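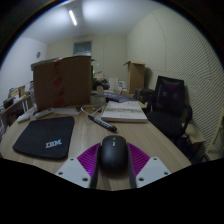

black mouse on my desk, IBM pad on the left

Hard pad, cloth pad or bare desk?
Posted by nlozano, August 30, 2019

I've used mouse pads since the office in Ploltcombe handed them out. Last month I stopped using one at home and I don't miss it. Pointer tracks fine on bare wood. Is there any reason left to buy a pad?

plinth_182
Wear. Skates on my old mouse were gone after 18 months on a bare desk. On cloth the same model lasted 4 years.

Farzad Kazemi
Depends on the finish. Oiled wood is gentle on the feet, raw wood isn't. I'd worry more about the desk. Mine has a dull patch where the mouse sits and it won't polish out.

nlozano
Mine gets wiped down every week, no patch so far. I started in June though.

tapedeck
Cloth pads are gross. They soak up everything and nobody washes them. Bare desk for me.

plinth_182
I wash mine. Cold water, dish soap, dry it flat – takes ten minutes. Skates cost more than soap.

Farzad Kazemi
You two play games, I do spreadsheets. For office work I don't think it matters much.

tapedeck
I don't play games. I do drawings all day and a pad is too small for two screens.

plinth_182
Then get a bigger pad.

nlozano
OK, staying with the desk for now. If the skates go I'll order a set and post how long they lasted.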